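Blurry wrist camera frames in demonstrations: throw out or keep?

Posted in Data Collection, Small Labs and Hobby Arms

Finn Sauerland
Joined in February

I'm recording teleoperated demonstrations for a pick task. The arm takes flat items off a stack and sets them down to one side. I have 400 episodes so far, recorded with a leader arm, with one fixed overhead camera and one small camera at the wrist. Both record at 30 frames per second.

The overhead video is fine. The wrist video is sharp when the arm is still or slow, but in fast moves the whole picture smears. It lasts a few frames and then clears up. I wrote a script that scores sharpness and flags any episode with a smeared stretch, and it flags most of the set.

My options as I see them are to drop every flagged episode, cut out only the smeared frames, or leave it all alone and train. Dropping them would leave me with very little and I'd have to record again. Has anyone compared these? The policy predicts short chunks of actions, if that matters. Exposure is on auto. I haven't touched the camera settings since I mounted it.

Kirden

Delete them. Bad data in, bad policy out. I only keep clean episodes and mine trains fine.

Sibusiso Ngcobo

I would not delete them. Your policy will see the same blur when it runs, as long as it moves at the same speed with the same camera. If you train on sharp frames only, the first smeared frame at run time is something it has never been shown.

I would not cut single frames out of the middle either. The actions are recorded on the same clock as the images. Take out a run of frames and the chunk that spans the gap now contains a jump the arm never made. If you must cut, cut the whole stretch and treat the two ends as separate episodes.

What I do is look at where the blur falls. In the long travel move, I leave it. If it falls near the grasp, I look at the episode by hand, and I drop it if the fingers and the item can't be told apart for more than a moment. A frame like the one below I keep. The smear runs through everything, but you can still find both fingers at the lower right, the white stack slanting across the middle, and the blue and white item under it.

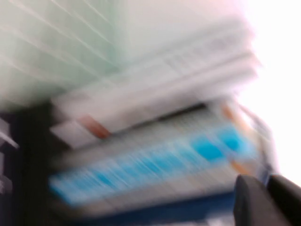

Wrist camera, heavy motion blur. Kept in the set.

Look at the upper right too. It is blown out to nearly pure white. Auto exposure is worth turning off before you record any more. Set a fixed, shorter exposure and add light to make up for it. A shorter exposure cuts the blur directly. Then record a test batch at the new settings before you commit to a full set, and store the exposure value with each episode so you can tell the batches apart later.

Don't mix the settings blindly. If the new frames look very different from the 400 you have, train once on the old set, once on the new, and once on both, then run all 3 on the arm. Use the same start positions each time.

Finn Sauerland

Thanks. I hadn't thought about the action chunks crossing a cut. I'll leave the travel moves alone and go through the grasps by hand. Is there a sharpness score you use as a cutoff there?

Sibusiso Ngcobo

No. Printed items score high even when slightly smeared and plain ones score low when sharp, so the number mostly told me what was in view. I sort by score to decide what to look at first and then judge by eye.

Marulanda

Same question here but with a rolling shutter camera. Also check that the camera mount is tight. Mine had a loose screw and I was blaming speed for it. If the picture still shakes after the arm has stopped, look at the mount first.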